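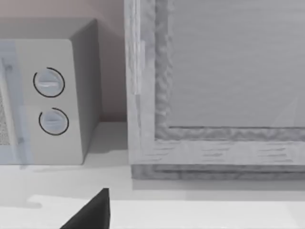
The town oven at Stekulcombe was built in the spring of 1841, in the same year that the first road from the Lirell River landing was cut through to the settlement. It stood at the low end of the main street and served every household that did not have a brick oven of its own, and in the early years that was most of them. Baking there took up the better part of a day. A white microwave on a kitchen counter, with two round knobs set one above the other on its front panel, can be worked by a child. The Stekulcombe oven had no controls of any kind, and the man who ran it was paid by the town for knowing when it was ready.

The method was simple but slow. A fire of split hardwood was laid directly on the oven floor before dawn and kept up for several hours. The coals were then raked out, the floor was swabbed with a wet rag on a pole, and the baker put a handful of flour on the bricks. If it blackened at once, he left the door open and waited. If it browned slowly, he began to load. Bread went in first, then pies, and last of all the crocks of beans, which stayed in overnight.

A full load was 80 loaves. Each family marked its dough with a cut or a stamp, and several of the wooden stamps have survived in houses along the Jasow road. One carries a plain cross, another a wheel with eight spokes. The marks were entered in a town book, and a family that moved away gave up its mark, which could then be claimed by someone else.

The book is the best source we have for the early town. In 1846 it lists 73 households with baking rights, including some that do not appear on the tax roll for that year. They were probably renters, or families living on shares with relatives. Anyone tracing ancestors in the township should look at it before giving up on a name.

Flour came from Kobzar Mill, three miles upriver, and the two businesses depended on each other. The mill sent down 300 pounds at a time by wagon when the road was dry – in March and April it often was not, and the book has gaps of a week or more in those months. In the wet spring of 1852 the oven went cold for most of April. The town clerk recorded complaints, and also a payment for hauling flour by sled over the mud.

Iron cookstoves put an end to the arrangement. They were reaching Stekulcombe by the middle of the 1850s, and although they were expensive, a family that bought one could bake at home on any day it liked. The list of households grew shorter each year. In 1863 the town stopped paying for firewood, and the baker's post was left unfilled.

The building was used to store road tools and later lost its roof. Some of its brick went into the foundation of the Jasow schoolhouse, where scorched faces can still be seen on the north side. The oven floor remained in place under the grass until the street was widened in 1911.

The town book is kept with the township records and can be read on request.

Local History | Towns & Townships

By the magazine staff
May

Home Features Back Issues Subscribe Contact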